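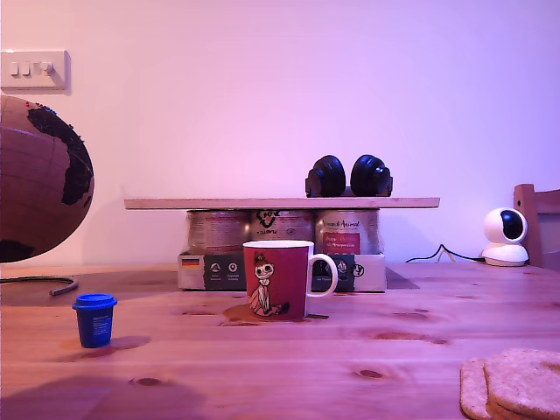
Mug, cans, board, headphones. Plus a cable doing whatever it wants.

I've been reading the Prisgate draft on good practice for home robot manipulation tests, all 70 pages of it, with a real kitchen-type table in front of me. Thread, grumpy in places.

The draft wants a "representative domestic surface, free of marks and residue." Have the authors met a table? Mine has knots all over and a brown ring under the mug. Those two words, representative and free, are fighting each other in the same sentence.

And the ring matters. Plenty of vision systems are happy to find an edge where there's only a stain. If you wipe the table before every trial you've wiped away a decent test.

Section on lighting says "neutral white, even, diffuse." Fine for calibration. Then the same numbers get quoted in a brochure as home performance. Look at the color on that wall. People have pink lamps, and sunsets.

I'd keep the neutral light run and require a second one under whatever the room normally does. Report both. No averaging them into one nice figure.

Now the mugs. The draft says orient the handle "toward the arm's preferred approach." Preferred by whom?? The handle on mine points right. A machine that needs it pointing somewhere else should have to say so in the results table, in normal-size type.

Voltira's comment on the draft argues that random handle angles "introduce noise unrelated to capability." I read that several times. Getting hold of a mug by a handle you didn't choose IS the capability.

Stacks. The draft's stack is blocks on blocks, all the same size. Compare: a long thin board lying over three cans, the cans in a low cardboard tray, headphones standing on top of the board. You can't treat that as a pile of separate objects. Take a can and the board has opinions.

What I'd want written down for something like that:
- what rests on what, before the trial
- which item was the target
- what else moved, even a little
- whether a person touched anything between trials

The draft only asks for the second one. So you can fetch the headphones, send the board flying, and log a success.

Somebody will reply that this is covered under "collateral displacement." It is, in an annex, and the annex is informative. For those who've been spared standards work, informative means you may ignore it and still put the compliance line on the box.

Cables get a single sentence. "Loose cabling should be removed from the workspace where practicable." There's a dark one with a gray connector curving past the bottom of the globe and a thin black one trailing from the camera. Homes are full of this. If removing cables is a condition of the test, print it as a condition of use too.

The camera thing annoys me more. The draft calls external cameras "permitted aids" and then never asks where they were. One white camera at the side of a table sees what's behind the mug. Take it away and you may have a different machine. Position, height, what it could see: three lines in a form.

Brigitta Kofler raised this at the open comment call in December and was told placement details were "proprietary." Her answer was that the height of a camera above a table is a thing you measure with a tape. It isn't in the minutes. I was on the call.

Small stuff I'd argue for if anyone's still reading. The little blue cup has a lid. Does your test grip count if it closes on the lid? The draft says "the object shall be securely grasped" and stops there. A lid that's stuck on hard and a lid that lifts off give you very different afternoons.

Also light, thin things in stacks. Cork coasters would be a lovely test. "Take the top one." I haven't found anything like that in the object list.

Petersen and Lillometti both claim early compliance with a document that's still a draft. Around 1,000 trials each, they say. Neither says how many trials were thrown out for "scene setup error," which the draft lets the operator decide alone, afterward, having seen the result.

That's the clause I'd fight over. Discards should be called before the arm moves, or by someone who can't see the outcome, and the count should be published. I don't think that's a radical position, lots of fields manage it.

To be fair to the drafting group, the emergency stop section is good and so is the part on keeping raw video. No complaints there, well, one, about font size in the template.

Comments close in 2 weeks. I've sent mine, with the line "surfaces shall be used as found" pasted in wherever they'd written "cleared." If you test these things for a living, please send yours, even if you think I'm wrong about the mug handle.

Putting the headphones away now. Board first or headphones first, place your bets.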